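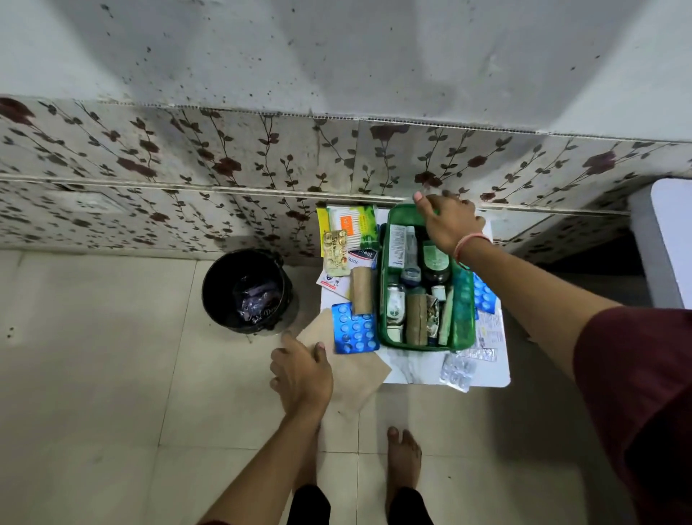 **29 de enero de 2024. Cuaderno de taller, Vulia. Normas de captura, tercera vuelta.**

Hoy tocaba repasar las reglas para las tareas de ordenar botiquines. La norma vigente tiene 6 páginas y la frase «según proceda» aparece más que la palabra «mano». La escribí yo, así que me callo.

Lo que cambio a partir de hoy:

- **Punto de vista desde la cabeza.** Mesa entera dentro del encuadre, incluidos los bordes. Si un blíster asoma por el canto de la mesa, tiene que verse que asoma. Pivov entrena con esto la percepción de «a punto de caerse», y una tira de pastillas en voladizo vale más que diez bien puestas.
- **Las dos manos visibles al empezar.** Vale una en la cesta y otra sujetando un papel. No vale una en la cesta y otra en el bolsillo. Hay precedentes.
- **Pulseras.** La norma decía «sin joyas». La cambio por «pulsera fina, permitida y anotada». El brazo derecho con pulsera y el izquierdo sin ella son dos cosas distintas para el etiquetador, que se queja con razón.
- **Objetos tapados.** Un blíster medio escondido bajo el antebrazo se etiqueta igual, con la marca de oclusión. Lo que no se hace es apartarlo antes para que quede bonito.
- **Etiquetas a medias.** Si en la caja se lee «Plast», se escribe «Plast». No se completa de memoria ni se consulta a la farmacia. En la tanda anterior alguien transcribió una posología entera que en el vídeo no se leía ni con lupa.

Números de la revisión: 397 clips recibidos, 155 devueltos. De los devueltos, 40 son por transcripción creativa. El resto se reparte entre manos fuera de campo y ficheros sin hoja de consentimiento, y en esto último no hay margen: sin hoja no entra, aunque sea el mejor clip del mes.

Medicamentos. Paracha pregunta si podemos usar envases llenos. Respuesta: para grabar personas, lo que haya en casa, cerrado y sin nombre de paciente a la vista. Para el brazo, solo envases vacíos con lastre. La pinza Drerum aprieta un blíster con el entusiasmo de quien busca la última pastilla, y no quiero explicar en prevención de riesgos por qué hay polvo blanco en la junta de la muñeca. Frascos de vidrio: fuera del alcance del brazo hasta que alguien mida la fuerza de cierre en serio. «A ojo va bien» no es una medición.

Discusión de media mañana sobre si hay que ordenar la casa antes de grabar. Mi postura: no. Cubo de basura al lado, pared con manchas, papel de flores; todo se queda. La versión dos pedía «fondo neutro» y nos dio un modelo que funciona de maravilla delante de una sábana.

Pendiente:

- [ ] Definir «cesta terminada». Ahora mismo cada revisor tiene la suya.
- [ ] Decidir si los prospectos sueltos van dentro o fuera. Yo digo dentro, doblados. Doblarlos con la pinza es otro cuaderno.
- [ ] Quitar «según proceda». Todos.
- [ ] Pedir a Pivov la lista de etiquetas nueva antes de tocar los clips devueltos.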